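Verniz Arruda 37 para tampos e bancadas

Acabamento brilhante em base de óleo para madeira de interior. Lata de um litro, lata de cinco litros e um frasco pequeno para retoques, que toda a gente acha desnecessário até ao primeiro risco.

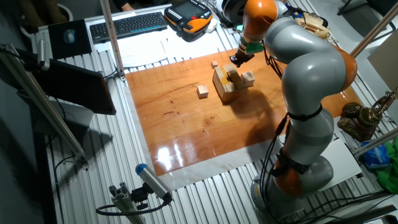
Para que serve

O Arruda 37 foi pensado para superfícies horizontais que levam pancada: tampos de mesa, bancadas de oficina, secretárias, prateleiras onde alguém insiste em pousar vasos. Dá um filme duro, de brilho alto, que aquece o tom da madeira. Em madeiras claras o efeito puxa para o mel; em madeiras avermelhadas puxa ainda mais para o vermelho, e convém gostar de vermelho antes de abrir a lata.

Os veios e os nós ficam mais marcados depois da segunda demão. Quem comprou uma tábua cheia de nós por ser mais barata pode, a partir daí, dizer que a escolheu pelo carácter.

Não é recomendado para exteriores, para soalhos nem para tábuas de cortar. Para soalhos temos o Dalolo, que seca mais depressa e cheira pior. Para tábuas de cortar, óleo mineral e paciência.

Rendimento e secagem

Um litro cobre 11 metros quadrados por demão em madeira lixada e aparelhada. Em madeira crua e sedenta cobre menos, e em casa de quem aplica «só mais um bocadinho» cobre menos ainda.

Seco ao toque em seis horas. Segunda demão ao fim de 25 horas. Uso normal ao fim de sete dias. Pousar uma chávena quente ao terceiro dia é um direito que assiste a qualquer cliente, tal como é nosso direito não trocar o tampo.

Temperatura de aplicação entre 11 e 25 graus. Em janeiro, numa garagem sem aquecimento, o verniz fica com a consistência de caramelo e o humor a condizer. Traga a lata para dentro de casa na véspera.

Como aplicar

Lixe no sentido do veio, primeiro com grão 120 e depois com grão 180. Aspire. Passe um pano ligeiramente humedecido em diluente e deixe secar. Aspire outra vez, porque da primeira ficou pó (fica sempre).

Mexa a lata devagar com uma vareta chata. Agitar a lata com força enche o verniz de bolhas, e as bolhas passam para o tampo com uma fidelidade comovente.

A primeira demão leva 10% de diluente Arruda. Aplique com trincha de cerda natural, em passagens compridas, sempre com uma luz rasante ao lado para apanhar as falhas. Entre demãos, uma lixadela leve com grão 320. Três demãos chegam para uma mesa de jantar, quatro para uma bancada de trabalho. A quinta é vaidade, mas vendemos verniz e não o vamos impedir.

Cuide do chão. O Arruda 37 sai do mosaico com diluente enquanto está fresco e não sai de coisa nenhuma depois de seco.

Limpeza do tampo acabado

Pano macio, água morna e uma gota de detergente neutro. Evite produtos com amoníaco, esfregões e aquelas misturas de vinagre que um familiar jura usar há trinta anos. O brilho alto mostra dedadas, sobretudo junto a uma janela ou por baixo de um candeeiro. Se isso o incomoda, veja a versão acetinada, o Arruda 47, que perdoa quase tudo e custa o mesmo.

Dados do produto

Tipo: verniz alquídico modificado, um componente
Acabamento: brilhante
Cor: incolor com ligeira tonalidade âmbar
Embalagens: 125 ml, 1 l, 5 l
Diluição e limpeza de ferramentas: diluente Arruda
Demãos recomendadas: três a quatro
Conservação: dois anos em lata fechada, ao abrigo do gelo
Fabrico: Damotgate
Distribuição: Jonddale

Perguntas que nos chegam

O verniz pode ir por cima de cera?
Não. Retire a cera toda. Depois retire a que julgava já ter retirado.

Posso usar rolo?
Pode, de espuma fina, em áreas grandes. Acabe com a trincha quase seca para assentar a superfície.

Ficou um pelo da trincha no tampo. E agora?
Se o verniz estiver fresco, levante-o com a ponta de uma pinça. Se já secou, lixe a zona com grão 320 e dê nova demão em toda a face. Retocar só o sítio do pelo deixa uma auréola que se vê da porta.

A película que se forma na lata é defeito?
É ar. Corte-a à volta, retire-a inteira e coe o resto por um filtro de papel. Para a próxima, feche bem a tampa com um martelo de borracha.

Encomendas

As encomendas recebidas até às 11 horas seguem no mesmo dia. As de sexta-feira à tarde seguem na segunda, por mais maiúsculas que o e-mail traga. A lata de cinco litros viaja sempre por transportadora, em caixa reforçada. As latas abertas não têm devolução. As amolgadas no transporte são trocadas mediante fotografia enviada no prazo de dois dias úteis.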